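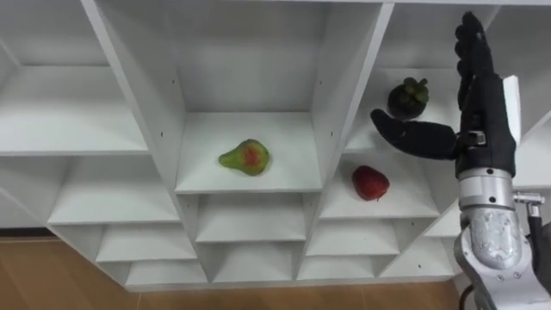
Section 4 covers safe working at the shelf station with the Stukell arm and hand. It applies to every session in which the arm is powered, including short checks where no items are meant to be picked. Shelf work is treated separately from bench work because the hand has to enter a space with walls on several sides. A compartment with slanted panels, like the one holding the pear, leaves less room for the knuckles near the top than it does at the shelf board. Neighbouring items also matter: with the thumb held out between the mangosteen and the strawberry, a small wrist movement up or down can bring it against either fruit. Read the whole section before your first session and keep a copy at the operator's desk.

4.1 Before power is applied

1. Confirm that you are listed as a trained operator for the Hultdale site. Trainees may work only beside a listed operator.
2. Check that the shelving unit is fixed and does not rock when pushed by hand at the top and at the sides.
3. Look over the shelf panels for raised screws, chipped edges and lifted joints. Report any of these and do not start until they have been repaired.
4. Clear the floor in front of the unit. Cables, packaging and spare items go back to the stores cupboard.
5. Inspect the covering of the hand for tears, especially at the fingertips and at the base of the thumb. A torn covering must be replaced before work starts.
6. Follow each cable along the forearm from end to end. It should hang with enough slack for full wrist rotation and should not be able to hook on a shelf edge.
7. Press and reset the emergency stop. If the controller does not report the stop, lock the station out and call Tarek Tarawneh.

Note: The stop test is done at the start of every shift, even if the previous operator has just signed off.

4.2 Loading the shelves

Items are loaded by hand with the arm parked and drive power off. Standby is not sufficient.

1. Park the arm and switch off drive power at the controller.
2. Wait for the status light to go out.
3. Place each item on a flat part of the shelf board. Items that roll should be set on their most stable side.
4. Leave compartments empty where the session sheet calls for it. Do not use them to hold spares.
5. Step back behind the floor line before restoring power.

CAUTION: Never steady an item on the shelf while the arm is live. If something rolls or falls, let it go.

Fruit is handled as a fragile item. Use whole, sound pieces with unbroken skin, and discard them at the end of the day. Fruit that has been in the station is not to be eaten, whatever condition it is in.

4.3 Speed and force limits

The arm is limited to 200 millimetres per second whenever any part of the hand is inside the shelf envelope. The limit is set in the controller and must not be changed by operators. Changes are made only by Apinya Pongsiri, and each one is recorded in the station log.

For fragile items, select the Soft grip profile before the first reach. The profile stays active until the controller is restarted, so check it again after any restart – including one following an emergency stop.

4.4 Approaching a compartment

1. Bring the hand to the ready position in front of the unit.
2. Turn the palm to suit the item and confirm the thumb position on the monitor.
3. Move in level with the opening. Do not approach diagonally across a divider.
4. Pause before closing the fingers and check the clearance on both sides.
5. After the grip closes, lift clear of the board before withdrawing.

If the hand touches a panel, stop and back out along the same path. Do not rotate the wrist to free it. Two panel contacts in one session end the session, and the hand is inspected before it is used again.

4.5 Shutting down

Return the arm to park, switch off drive power and remove any items left on the shelves. Wipe the boards with a damp cloth and let them dry. Enter the session in the station log with all contacts, drops and stops, however minor. Logs are collected on Monday and reviewed by Antigoni Fragkou.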